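Speaker notes: Feeding a small hospital well
Regional Food Services Forum, morning session
Speaker: Raimonds Mägi, Food Services, Jandolen District Hospital
Time allowed: 30 minutes, including questions

Opening

Good morning, and thank you to the organizers for the invitation. I wish to acknowledge the staff of the Jandolen kitchen, several of whom are working the breakfast line as I speak.

My subject is the patient meal in a small hospital. I will cover ordering, the timing of service, what comes back uneaten, and the relationship between the kitchen and the wards. I will not cover retail food service or the staff cafeteria, which operate under a separate budget at our site.

Slide 2 – Where we started

Until the change I am describing, patients at Jandolen completed a paper menu the afternoon before. The menu was collected by whoever was passing. A patient admitted in the evening received a default breakfast and, quite often, a default lunch. A patient discharged at mid-morning left a lunch behind.

Pause here. Most people in the room will recognize this arrangement and should be given a moment to say so.

The kitchen judged its own work by whether the carts left on time. They usually did. The wards judged it by whether the right person received the right meal while it was worth eating, and on that measure the record was poorer than we had believed.

Slide 3 – Ordering closer to the meal

We moved the order to the same day. A menu clerk visits each bedside and enters the choice directly into Trulis, our meal ordering system. The clerk sees the current diet order, any allergy, and any texture requirement before offering a choice. Where a patient cannot order, the clerk speaks with family or with the nurse.

Please note for the questions: the clerk positions were existing positions. Their hours were rearranged. This required a full round of discussion with the union, and that discussion should begin before any software is selected. We began it afterward and lost a good deal of goodwill.

Slide 4 – The menu cycle

The menu previously ran on a cycle of 14 days. It now runs on seven. Some colleagues consider this a step backward, and for long-stay residents it would be. Our average patient does not remain long enough to see a dish twice. The shorter cycle allowed us to retire the dishes that were least liked and to make the others properly. The cream of celery soup has been retired. The shepherd's pie was reinstated following representations from the surgical ward.

Long-stay patients are offered a supplementary list, revised by the dietitian each season.

Slide 5 – Timing

Supper used to be served at 4:30 in the afternoon. It is now served at 5:30. The gap between supper and breakfast had been a standing concern for the dietitians, in particular for older patients, and an evening snack round had been added to make up for it. We have kept the snack round.

The later supper affected porter shifts, the dishroom and visiting hours. Allow time for this slide. It attracts more questions than any other.

Slide 6 – What comes back

For one month, every returned tray in the pilot wards was weighed before scraping. The dishroom team designed the recording sheet themselves, and it was better than the one management had drafted. Vegetables were the largest part of what came back, followed by toast. The toast was a matter of equipment and distance, and it has been replaced on the far wards by a muffin or a roll.

We also learned that unopened packages were a sign of difficulty in opening them. Patients with arthritis, or with an intravenous line in one hand, were leaving juice and cheese untouched. Ward aides now open packages on delivery unless the patient declines.

Slide 7 – Suppliers

Our produce contract is held by Jankauskaitė, a regional wholesaler. The revised contract permits smaller and more frequent orders, with a minimum of $300 per delivery. Smaller sites should look closely at minimums of this kind before signing.

Closing remarks

Thank the dietitians by name if they are present. Invite questions. Copies of the weighing sheet are available at the registration desk.
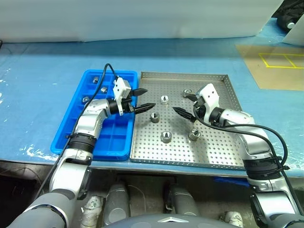 BUKODMONT, January

These notes are issued to registered delegates in the form in which they were prepared for delivery. Slide numbers refer to the version shown in the main hall. Requests for the bedside ordering procedure or the supplementary menu list should be addressed to Food Services at Jandolen District Hospital, attention Raimonds Mägi.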